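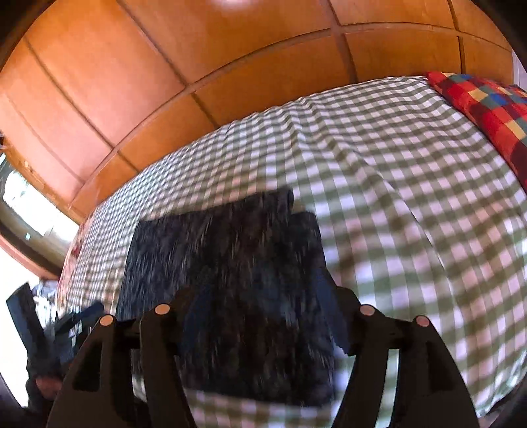

Peninah Swai wrote:
I'd stop doing single nights before you burn out. You're washing sheets for people who show up at 10 p.m. and leave before breakfast. Go monthly, get one decent lodger and have your evenings back.

sorwood_spare_room wrote:
Okay, I hear you, but let me lay out the numbers before I get talked into anything! I had 23 nights booked through Hendetti last quarter and cleared $1,184 after their cut. A monthly lodger on my street would pay more than that over three months, no argument. But then I'd have a lodger, all the time, in my kitchen, and my sister couldn't come in November like she always does. That's the part I keep getting stuck on.

Jeptoo Okoth wrote:
Did you take out laundry, coffee and the extra heating? People always forget those. I did nightly for two years on Nyamweya Road and when I finally wrote it all down I was basically working for free on the one-night stays. The longer ones were fine. I don't agree with Peninah that you have to go monthly, though. Set a three-night minimum and see what happens.

mudroomdave wrote:
Three-night minimum killed my bookings. Just saying. Sorwood isn't a place people come for three nights unless there's a wedding.

Peninah Swai wrote:
Which is my point, Dave. If the town only gets one-nighters then nightly is a bad business in that town. A lodger doesn't care about weddings.

sorwood_spare_room wrote:
You two, haha. Jeptoo, no, I had not taken out the coffee. Or the heating. I sat down Wednesday night with my receipts and it wasn't pretty - I'd spent $103 on cleaning stuff and breakfast things alone, and that's without the new keypad lock (a Plindell, works great, the battery cover is a pain).

So what I'm leaning toward is a two-night minimum, plus a cleaning fee, and I block off November completely for my sister.
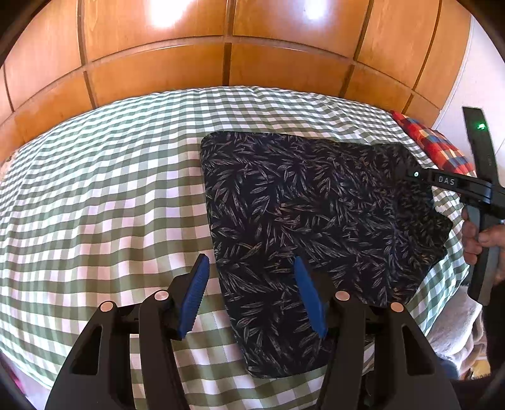

The cleaning fee is what I'm nervous about. I hate paying them myself, and when I see a cheap room with a giant fee on top I close the tab. Would it be better to just raise the nightly price a little and keep quiet about it?

Jeptoo Okoth wrote:
Raise the price. Same money, fewer grumpy messages.

mudroomdave wrote:
Disagree, keep the fee. If you roll it into the price then somebody staying five nights pays for cleaning five times, and those are the guests you want. Mine is up to $100 for the whole house and I get maybe one complaint a year. For one room I'd go way lower.

Peninah Swai wrote:
Still voting lodger. You could write November into the agreement, by the way. Mine goes home to his folks every summer and we worked it out over one cup of tea.

sorwood_spare_room wrote:
Huh, I didn't know you could do that. Does he pay for the weeks he's gone, or do you knock it off the rent?

Peninah Swai wrote:
Half rent while he's away. He leaves his stuff in the closet and I'm allowed to put family in the bed. Message me and I'll send you the wording.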